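Reading time: 14 minutes

Chapter 9
When the Work Changes Hands

Most people who work beside a robot did not ask for one. They came to work one February morning and learned that part of their job would now be done by a machine, and that the rest of their job would be different as a result. This chapter is about that second part. It looks at the tasks that remain with people, the new tasks that appear, and the ways in which a workplace can prepare for both.

Handling clothing is a useful place to begin. Garments are soft, they change shape whenever they are touched, and no two of them lie on a table in quite the same way.
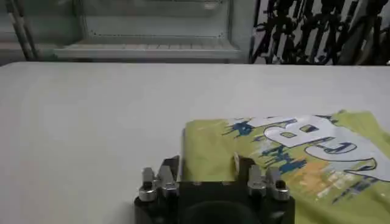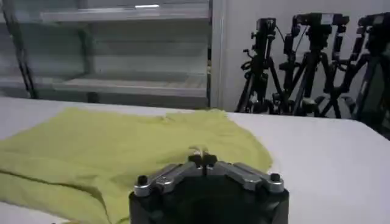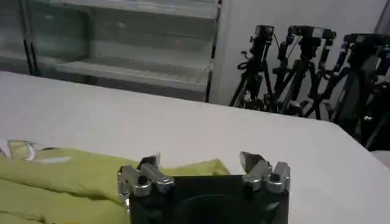 Figures 9.1 to 9.3. A two-fingered gripper and a green or yellow-green cloth item on a white table.

A person who folds shirts for a living makes hundreds of small decisions in an hour. The hands find a seam, feel whether one layer or two has been picked up, and correct the mistake before the eyes have noticed it. Few workers can explain how they do this. When managers at a workplace decide to automate such a task, they often find that the written job description leaves out most of the skill. The first lesson of this chapter is that a task must be studied in the company of the people who do it.

Consider the case of Clirach, a garment finishing firm with plants in Brendstead and Kirkbridge. The firm employed 276 people at the Brendstead plant when it began to plan for automatic folding. Of these, 60 worked at the folding tables. The plan first presented to them dealt with floor space, power supply, and output. It stated that each line would handle 400 garments in a shift. It did not say who would clear a jam, who would judge a badly folded piece, or what would happen to the pay grade of an experienced folder who now spent the day watching a screen.

These questions came up in the first week. Folders were asked to step in when the machine dropped a garment, yet under the existing rules this counted as idle time. Supervisors kept two sets of records, one for the line and one for the staff, and the two seldom agreed. Some workers welcomed the change, as it spared their wrists and shoulders. Others missed the talk at the tables, which had been the main way that new employees learned the trade. Both views were reasonable, and both were held at times by the same person.

At Kirkbridge, the firm took a slower path. Folders were brought into the trials early and were paid at their full rate for the hours they spent there. They chose which garments the machine would attempt first and which would stay with people. A new position, line attendant, was written into the pay scale before any equipment was put to regular use. Training took place during the shift. The plant reached its planned output later than Brendstead did, but fewer experienced workers asked to be moved to other departments.

The two plants used the same model of machine, the Figueroa folding cell. The difference in results must therefore be sought elsewhere: in the order in which decisions were made, and in who was present when they were made. Section 9.2 sets out a method for describing a task before it is automated. Section 9.3 deals with job grades and pay during a period of change. Section 9.4 returns to Clirach and follows both plants through their second year.

Key terms in this chapter
task study
line attendant
idle time
retained work
trial period

Before You Read
Think of a job you have held or observed closely. Write down one part of it that a new employee could learn from a manual and one part that could be learned only from another worker. Keep your notes, as you will need them for the exercise at the end of Section 9.2.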